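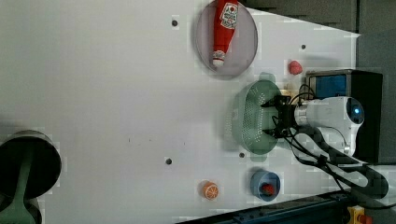

Pallton began with one long table and a cupboard full of kitchen things that had come from our own homes, and if you visit us today you will find that not a great deal has changed, apart from the size of the cupboard. We are a small cooking and homemaking school in Drendutness, and we teach the everyday parts of kitchen life that most of us were somehow expected to pick up on our own: rinsing fruit, setting a table, finding a sensible home for the ketchup, and clearing it all away again afterward.

Our classes have 6 places each, so everyone gets a good stretch of table and plenty of time to ask questions (please do, we love them!). The beginners' course runs for 18 weeks, beginning in May, and you are welcome to join it even if you have never so much as drained a pan of pasta. We keep colanders, plates and bowls here for everyone to use, so all you need to bring is an apron and perhaps a box for leftovers.

You will find us on the 3rd floor of the Kramer Building, 232 Iltivar Street. The elevator is a little slow but it does get there, and the kettle is usually on by the time you reach our door. Come by any morning after ten and have a look around before you sign up.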